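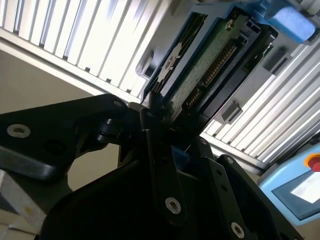 Garra de placas pretas junto a um disco rígido em suporte azul de plástico.

O ensaio comparativo de garras de Claraldale é um protocolo de avaliação de efetuadores robóticos em tarefas de manutenção de computadores. Criado pela oficina Lorer, confronta dois modelos de garra, a Velow e a Awwad, montados alternadamente no mesmo braço e comandados pelo mesmo controlador. A tarefa de referência é o manuseio de um disco rígido preso ao seu suporte, escolha muito feliz: a peça é rígida, assimétrica e traz a placa de circuito exposta de um dos lados, o que torna cada erro de pega imediatamente interessante para quem estuda o contato.

A primeira rodada, realizada em abril, somou 299 tentativas, das quais 43 foram descartadas por falha de calibração da câmera de punho. O protocolo registra a força de fechamento, o ângulo da peça entre os dedos e o tempo até a soltura. A troca de garra exige nova calibração, mas os pontos de aproximação permanecem iguais.
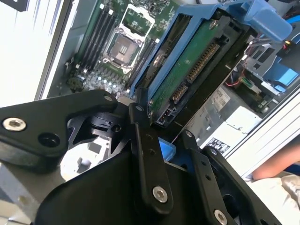 Claraldale, 6 de julho de 2026

A segunda rodada levou o ensaio para dentro do gabinete de um computador de mesa — e aí a comparação fica fascinante! Com a placa-mãe, os soquetes de memória e os fios coloridos tão próximos, a largura dos dedos passa a contar tanto quanto a força. O disco inclinado mostra bem o problema: o suporte azul envolve as laterais da unidade, e os contatos dourados ficam voltados para fora, de modo que a pega precisa poupar a borda da placa.

Nessa rodada foram previstas 686 tentativas, divididas igualmente entre os dois modelos. A Velow tem dedos mais estreitos e tolera melhor os desvios laterais; a Awwad fecha mais devagar, porém mantém o ângulo da peça com uma constância admirável. O ciclo completo dura cerca de 79 segundos com qualquer uma delas. O protocolo não atribui nota única, e os resultados são publicados separadamente por garra e por etapa.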